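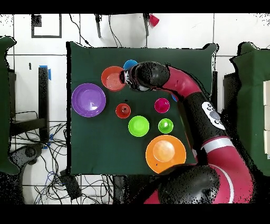 Right, I've been threatening to do this for weeks, so here goes. A thread about coloured plastic tableware, why I love it, and how I finally got our whole muddled collection to make sense on a table! Get yourself a brew, it's a longish one.
14 comments · 50 likes

First, a confession. I grew up in a house of white plates. White plates, white bowls, white mugs, and one brown casserole dish that came out at Christmas. When I moved into the flat in Gisdale I bought a single purple bowl from the market, just for crisps, and that was me gone. I've never gone back.
3 comments · 22 likes

The purple one is still my favourite. It's big and it's shiny inside, and it makes anything you put in it look like a party. Popcorn looks great. Plain rice looks great. Even peas look thrilling (try it!).
9 comments · 31 likes

Then there's the orange-red bowl, which has a bit of texture on the bottom inside. I like that more than I can explain. You get to the end of your soup and there's a little pattern waiting for you.
2 comments · 17 likes

Lime green is where I start getting carried away. A large bowl and a small cup, same colour, and I put them next to each other every single time. My neighbour Birger Tangen says they look like a frog and its baby and now I can't see anything else.
11 comments · 44 likes

OK, the cloth. This is the bit I really wanted to talk about. For ages I had everything on a pale yellow cloth with a check, and it was far too much. It looked like a jumble sale in a high wind. Then in October I swapped to plain dark green and WOW. Every colour jumps straight out at you.
6 comments · 38 likes

I'd have guessed the lime would vanish on a green cloth. Not a bit of it! The cloth is so much darker that the lime looks brighter than it ever did on the yellow. Dark and plain, that's the whole trick as far as I'm concerned.
4 comments · 19 likes

Ewan Hepburn asked if black would do the same job. I've tried it, Ewan, and it does work, but it shows every crumb and every bit of fluff, and I have a cat. The green is kinder. It goes in the wash at the weekend with the tea towels and I don't iron it.
5 comments · 12 likes

Now for where things go. I used to line everything up like a shop shelf, bowls at the back and cups at the front, and it always looked stiff. These days I put the biggest bowl over on the left, the big orange plate at the lower right, and let the rest wander about between them. Much friendlier.
7 comments · 27 likes

That orange plate deserves a post to itself. It's big enough for a whole pizza if you fold the edges a bit (don't write in) and it's the only flat thing out among all those bowls and cups, so your eye goes to it. I used to keep it at the bottom of the cupboard. Madness.
8 comments · 33 likes

Small cups go in the middle, where people can reach. The red one is for cocktail sticks or olives. Magenta sits just to the right of it, and those two together are gorgeous. I was always told red and pink don't go. They do! They go brilliantly!
13 comments · 49 likes

And blue. You only need a bit of it. I tuck blue in among the warm colours so you catch it at the edge of things. A whole table of blue and I feel as if I'm at the dentist's, but a touch of it next to orange is lovely.
3 comments · 15 likes

Some practical stuff, as I know people will ask. I wash all mine by hand in warm water with a soft cloth. The dishwasher turned an old yellow beaker cloudy years ago and I've been nervous ever since. Nothing goes in the microwave either – hot food gets heated in something else and tipped in.
10 comments · 21 likes

Tomato stains! Leave the bowl on a sunny windowsill for a day or two. Katsuhiko Tamura told me that one and I didn't believe him, then I tried it on a beaker that had held chilli for far too long, and the orange tinge faded nearly to nothing.
16 comments · 50 likes

Where to buy: I can't give you a proper list, sorry. Mine came in dribs and drabs. Some from the market, a couple from the charity shop on Solheim Road, one in a swap with my sister for a lamp. I like it better that way. A boxed set would have matched and I'd have missed all the rummaging.
6 comments · 18 likes

One thing I'd still like is a proper yellow. A real egg-yolk yellow, bowl or cup, I'm not fussy. If anyone spots one in a charity shop, please shout. I'll pay the postage and send you a jar of plum chutney.
20 comments · 26 likes

Somebody's just asked about storing them. Bowls nest, biggest at the bottom, with a sheet of kitchen roll between each so the insides don't scratch. Cups go upside down on the shelf above. The plate stands up against the side of the cupboard, and if you open the door too fast it rolls out and frightens the cat.
5 comments · 23 likes

Going to have my tea now. Leftover noodles, purple bowl, obviously. Show me your brightest tables in the replies, I want to see every one!
31 comments · 409 likes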